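Home | Forums | Kitchen & Table | New Posts | Log In
3 min read

Wire baskets for bread, yes or no?

graciela_r
I bake every weekend and my rolls go soft on the bottom if they sit in a bowl. My sister swears by wire baskets, my husband says they look like office supplies. Thoughts? I've got 30 people coming in November and need to pick something!

TatuN
Wire, always. Air gets underneath and the crust stays crusty. I've used mine for 8 years (a Mivine, no idea if they still make them) and I only line it when the rolls are seeded, or you're sweeping for a week.

trinidad.acuna
Gonna disagree with Tatu. Wire is fine for cooling, but for serving the bread goes cold in no time. Cloth-lined wicker, fold the corners over, done. Also wire scratches tables. Ask me how I know.

TatuN
Put felt dots on it, Trini! Mine has never left a mark.

rbajpai
Somewhere in the middle here. Mine's the plain black mesh kind, works for rolls, oranges, whatever.

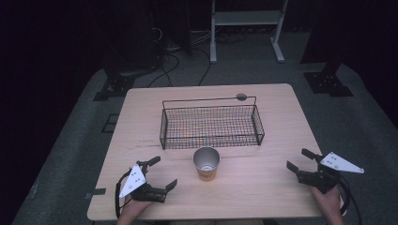
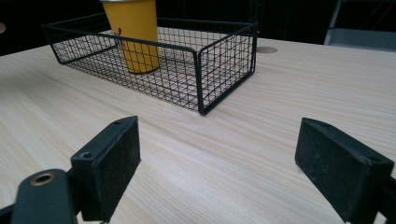 Anyway, I'd cool the rolls on a rack first, a full hour, and only then move them over. Half the soft bottoms people complain about come from packing them up warm. I did that for years and blamed the flour.

graciela_r
Oh no, I totally pack them warm. Guilty.

trinidad.acuna
Ramesh is right about the hour. Still wicker for the table though, I'm not budging.

TatuN
Wicker holds crumbs forever and you can't hose it off. Just saying.

graciela_r
Okay, wire for the rolls and I'll borrow a wicker one for the cornbread. Does anyone freeze their dough ahead or is that asking for trouble?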